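Plotar: wrist-view perception for carrying tasks

Hello, and welcome to Plotar! If you've landed in this folder you probably want one of two things: the data, or the small pile of tools we wrote to make sense of the data. Both are in here, and this file tries to introduce you to each of them without assuming you've sat through our May meetings (lucky you).

Plotar is the perception half of a control stack we call Grurnora. Grurnora plans how a hand gets to a thing, closes on it and carries it somewhere else. Plotar tells Grurnora what the wrist camera is looking at while that goes on, and in particular which pixels belong to the robot itself. We began it at Closthorpe because our planner kept treating its own fingers as obstacles and politely refusing to move. You would be surprised how much of a working day can vanish that way!

What you get

The release holds 725 short clips, all recorded from small cameras at the wrist or gripper. Every clip comes with a hand mask, a container mask where there is a container in view, and a text file of joint angles at the same rate as the video. There are 13 task labels, listed in tasks.txt, and 38 clips are held back in the folder called checks so you can score yourself on something you haven't trained on. Please do leave those alone until the end. We know it's tempting.

Views are stored just as the camera gave them. Some are tilted and some have the floor running up the side, and we decided early on not to rotate anything to look tidy. If your model wants upright pictures, the tool named turn will do it and will carry the masks along too, but the originals stay as they are.

Why baskets are hard

We spent a lot of our effort on slotted plastic baskets. A perforated wall is part basket and part whatever lies behind it, and a depth estimate taken through the slots jumps back and forth between the two. Our container masks therefore cover the basket as a filled outline, slots included, and a second mask called slots marks the openings we could label with confidence. If you only care about grasping a rim, use the first. If you are planning a reach down inside, you'll want both – and a good deal of patience.

The hand has its own troubles. With a dark sleeve on, it has few hard edges, the folds change shape as the wrist turns, and the fingertips are often the only part with a clear outline. We label sleeve and fingertips separately for that reason.

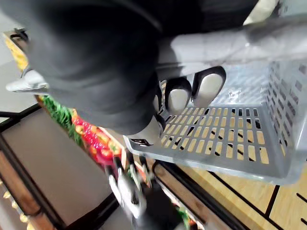
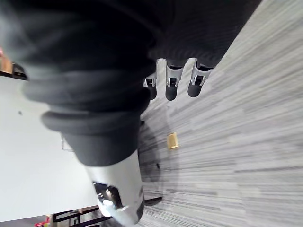
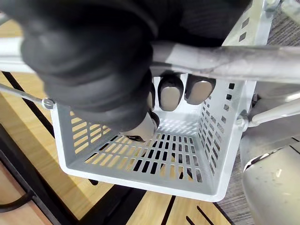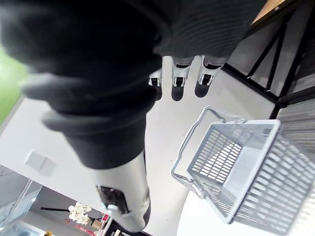
Margarida Barreto wrote back after trying the first build that the filled outline was fine for her planner but the fingertip labels weren't, as she had no way to tell a finger hidden by the sleeve from one hidden by something in front of it. Could we split those two, she asked, even if it meant fewer labels overall? She would sooner have a blank than a guess.

She was right, and the current labels do what she asked for. Each fingertip now carries one of 5 states: clear, behind sleeve, behind object, outside view, or unsure. Please take "unsure" seriously and don't fold it into another state to make your totals look nicer. Motion blur accounts for a fair share of those, and two of us disagreeing over the same still accounts for most of the rest.

Getting started

Unpack the archive anywhere you like, then run setup from the top folder. It makes an index file and checks that every clip has its masks and joint log. After that, try

plotar show basket

which opens the basket clips one at a time with the masks drawn over them. Space pauses, the arrow keys step, and m turns the masks on and off. If the colors are hard to tell apart on your screen, there is a second palette in settings.

To feed the masks to a planner, run

plotar serve

and point your planner at the address it prints. Grurnora picks it up by itself. For anything else, the message layout is written out in messages.txt, and the folder called akbari has a small adapter for the Akbari motion server, which several people had asked about. The adapter is young, so do tell us where it trips.

Known rough spots

Hand masks bleed a little where a dark sleeve sits over a dark shelf or table frame. Shiny housings sometimes pick up a stray container label along the highlight. Joint logs can lag the video by one step at the very start of a clip, and the loader drops that first step unless you pass keep-first. We don't give force readings, so please don't read a closed hand as proof of a firm grip.

Clips are not balanced across tasks either. Reaching and carrying are well covered, setting down much less so, and a model trained on everything at once will lean toward the first two. The sampler has an even option that helps a bit.

Changes and questions

Corrections to masks are very welcome. Send the clip name, the step number and a redrawn mask, and leave the old one in place so we can compare them side by side. Questions can go in the tracker under the help tag, where we usually look in the late afternoon.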